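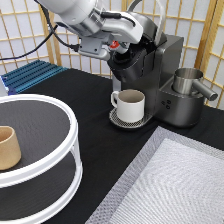

About Mellov

We started in April with two secondhand arms and a lot of opinions about grippers, and we've been happily comparing them ever since! Nandini Pinto runs the bench, Elango Iyengar looks after the controllers, and between them they've put 40 grippers through everyday kitchen jobs (mugs, lids, handles, the fiddly stuff). Every trial goes into our notes, good or bad, and we're always glad to share them. Come by and bring your own gripper if you like, we'll put the kettle on.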